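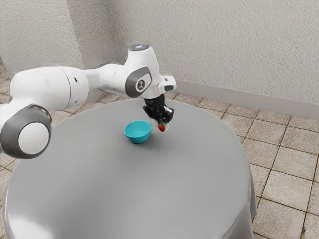

The first quote came in a little under what the packing shed had set aside, and the woman who runs purchasing there did not trust it. She has bought equipment for a fruit grower and packer for most of her working life, and she has a drawer full of quotes that grew. This one was for a robot arm to put berries into punnets. It arrived from a reseller called Zerach with a stack of simulated pictures, and the one she put in front of me had a white and gray arm pinching a strawberry in two black fingers beside a little turquoise bowl. "One strawberry," she said. "A very nice one, too. Shiny. I asked them how many kinds of berry they had modeled and got an email about roadmaps."

She agreed to talk on the condition that I leave out her name and the name of the farm, mostly because she is still negotiating. We met in the shed office at six in the morning, before the line started up. It was October and the heater had not caught up with the room.

I asked her to begin with the number everybody wants, which is what an arm costs. She wouldn't.

"You're asking what the arm costs and I can tell you, but it's the wrong line on the sheet," she said. "The arm is the part they're proud of. Then there's the gripper. Then the stand it bolts to, the guarding, the camera, the software license, the person who comes out and makes the camera talk to the software. Then freight. Then somebody from our side who isn't doing their regular job for a month."

She turned her screen toward me. The spreadsheet had a column for what Zerach had quoted and a column beside it for what she believed. The second was longer. Spare fingertips, for instance, did not appear in the quote at all. When she asked, she was told they were $992 a set and that she would want two sets on the shelf. How long does a set last on fruit? The salesman said it depended.

"On what, I said. He said on the application. I said the application is strawberries, I told you that in the first call."

It is easy to hear this and decide she is against the whole idea, and she got a bit short with me when I suggested it. Her shed has had a carton erector and a label applicator for years, and she pushed for both. The label applicator, she says, paid for itself before the warranty ran out. What bothers her is being sold a demonstration.

"A bowl on a tablecloth. We don't have a tablecloth. We have a belt, and it's wet, and the fruit comes down it any way it likes, stem up, stem down, three in a clump. I want to see the clump."

She did ask for the clump. Zerach offered a second round of simulation for a fee. She asked whether the fee would come off the purchase price if she went ahead, and they said they would look into it. She is still waiting on that one.

I put it to her that simulation is a fair way to plan. You can move a table six inches without paying anyone to unbolt it, and you can find out whether an arm will reach before you own the arm. She gave me some of that.

"For reach, fine. For where the post goes, fine. I'd even pay for that part. We once put in a conveyor that missed a doorway by the width of my hand, and a drawing would have caught it. But a picture of a berry between two fingers doesn't tell me how hard it's being squeezed. It doesn't tell me what the berry looks like on Friday in a store. Bruising shows up later, and by then it's my customer's phone call."

The second bidder is an integrator called Sarnico. They asked for a crate of fruit before they quoted anything, which she liked. They also came in a good deal higher, which she did not. Their bid includes a trial on her own line with a rented arm, and a page of terms about what happens if the trial goes badly. She read me part of it aloud and stopped halfway through a sentence to look for the verb.

"What it says, I think, is that if it doesn't work I still pay for the trial. Fine. I'd expect to. But it also says they decide what 'work' means. So that's coming out or we're not signing."

Her own definition takes up one line, and she has sent it to both companies. It gives a daily count of punnets, 3,374, and says the count has to be reached on a normal day with the normal crew. She got the figure from last season's sheets. Zerach wrote back to say that it was an aggressive target. "It's what people do now," she said. "With their hands, and with the radio on."

We spent a while on support, where I think she is at her most suspicious. Some years ago the shed bought a weighing machine from Åberg, a dealer that was later folded into another company. The machine was good. The phone number stopped working. For a season they kept it going with parts from a used one that a shed over in Ostemwood was getting rid of, and the memory has made her hard to please. She now asks every bidder where the nearest technician lives. She means the town.

"They say 'remote support.' I say what if the problem is a bolt."

Would she lease? She has looked at it. The monthly figure is easier to get past the owners, but the lease she was shown runs year-round and the berries don't. For a good part of the year she would be paying for an arm with a cover over it. Zerach suggested she find off-season work for it, and when she asked what kind, the answer was that the arm was very flexible.

The owners, for what it's worth, are keener than she is. One of them saw the pictures and wanted to know why they couldn't order before the new year. She has talked them into waiting for a trial, and she has asked for about a fifth of the price to be held back until the arm has been through a full picking season. Sarnico said they could discuss it. Zerach said it wasn't their usual practice.

I asked if anything would make her sign tomorrow. She thought about it long enough that the line started up on the other side of the wall and she had to raise her voice.

"A video from another shed. Somebody else's belt, somebody else's fruit, a whole shift with no cuts in it. I'd sit and watch the whole thing. I've asked both of them."

Neither has sent one. She has a call with Sarnico next week about the trial terms, and she has moved the fingertips to their own row in the spreadsheet, with a question mark where the yearly total should go.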